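Oiling a butcher-block top that gets used every day
Home and Garden Help > Timber and Finishes
Posted 2022-04-20 by Masimik

I have a light-coloured timber tabletop made of long glued strips. It was sanded to 180 grit and given two coats of food-safe mineral oil in November. Water no longer beads on it and the paler strips have started to look grey near the sink end. It is used for meals and gets wiped down several times a day.

Tabletop, with dishes out: 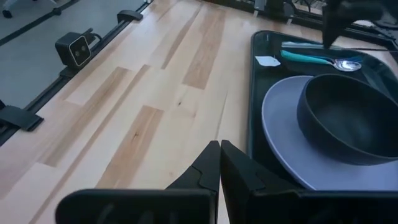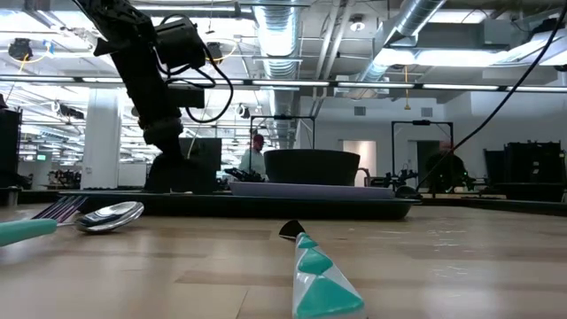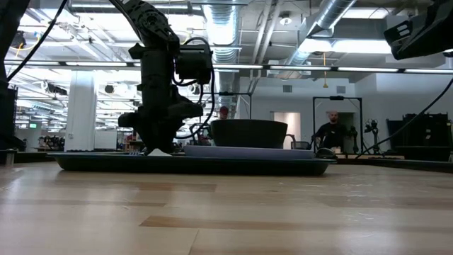 What I need to know

Can I go over the old mineral oil with a hardwax oil, or does it have to come off first? The top is 26 mm thick and I would like to avoid removing much of it. The darker strips also seem to take up less oil than the pale ones. Is that normal?

Mornine
Mineral oil doesn't cure, so a hardwax oil applied over it may stay tacky or peel. You need to get as much out as you can.

1. Wipe the whole top with mineral turps on a clean rag. Change the rag when it colours.
2. Leave it 12 hours with a window open.
3. Sand at 120, then 150, along the grain. Stop at 150 – most hardwax oils won't soak in if the surface is finer than that, but check the tin.
4. Vacuum, then wipe again with turps and let it dry.
5. Apply the first coat very thin and buff off the excess.
6. Second coat the next day. Keep water off it for 10 days.

Lay used rags flat outside to dry before you bin them. Oily rags left in a heap can catch fire.

Uneven uptake is normal. Denser strips absorb less. Do the underside as well, or the top may cup.

Holloway
just use more mineral oil. Mine gets a coat every month and its fine. A bottle was $12

Bamwood
The reply above will work if you keep it up, but the grey is a separate matter. If it is water staining, oil will only darken it. Try oxalic acid on a test patch underneath, gloves and eye protection on, and rinse well. Do this after the 120 sanding and before the 150. On my bench the grey went in one application, except beside the tap, where it needed two.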